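Urkex Opens Its Doors to a Repair Library for Everyday Household Goods

LAMIK, 17 October 2026. The town of Lamik has a new place to take a lamp that flickers or a coat with a broken zipper. Urkex, the nonprofit that has run weekend repair days in the Baek Street hall since 2 seasons of pop-up events won over the neighborhood, is moving into a permanent home at the former Dovico shoe store and will lend tools as well as fix things.

The new Urkex Repair Library starts with 663 tools on its shelves, from jeweler's screwdrivers to a walking-foot sewing machine that can get through three layers of canvas. Residents can borrow up to four at a time for two weeks. Workbenches are open to anyone who would like to do the job on site with a bit of company and good light.
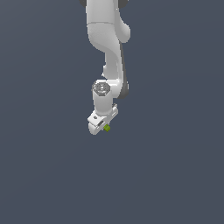 "I grew up over a radio shop, and I still get a thrill when something comes back to life," said Gun-woo Kong, director of Urkex. "People come in a little embarrassed about their toaster and leave wanting to take apart the vacuum cleaner. I love that! We've wanted our own front door for years, and now we have one, with a bell on it and everything."

The repair days set the pattern for the new space. Visitors to the September session brought in 390 items, the most of any session so far. Lamps were the biggest group, followed by clothing and small kitchen appliances. There was also an accordion, which took two people most of the afternoon and was played, quite loudly, before closing.

Much of the old Dovico store has been kept. The long oak fitting benches are now seats for people waiting their turn, and the ladder that once reached the top row of shoeboxes still rolls along its rail. The stockroom has been rewired for soldering and electrical testing, and the front window gets the sewing tables, where the daylight is best.

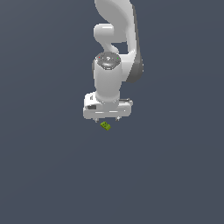
Evening classes begin in the first week. The opening program covers hand sewing, lamp rewiring, knife sharpening, bicycle brakes and basic wood gluing, with 53 places across the five subjects. Each class is taught at the bench, and everyone is asked to bring something of their own to work on. More subjects will follow in the new year, and Urkex would be glad to hear from anybody who can teach chair caning or clock repair.

Membership is free for Lamik residents and comes with a borrowing card. People from outside town are welcome at the benches and in classes but can't take tools home for now.

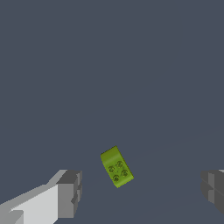
What happens if a borrowed tool breaks?
Bring it back with all its pieces and tell the desk what went wrong. Normal wear is covered, and the tool goes straight to the next free bench for repair.

Gas appliances, microwave ovens and anything with a swollen battery can't be accepted. Larger items such as washing machines are also outside what the building can handle, though the desk keeps a list of local repair shops that will make house calls.

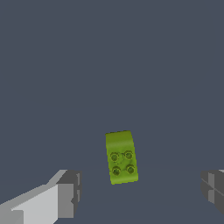 Opening day runs from 10 a.m. to 5 p.m., with short demonstrations at the sewing tables and a swap shelf for spare buttons, knobs, plugs and drawer pulls. Kong will be at the first bench with a box of radios that need work, and visitors are invited to pick one and pull up a stool.

Class sign-up sheets will be at the front desk from opening day. Reporters who would like to visit the space beforehand, or sit in on a class, can arrange a time with Gun-woo Kong through the Urkex office.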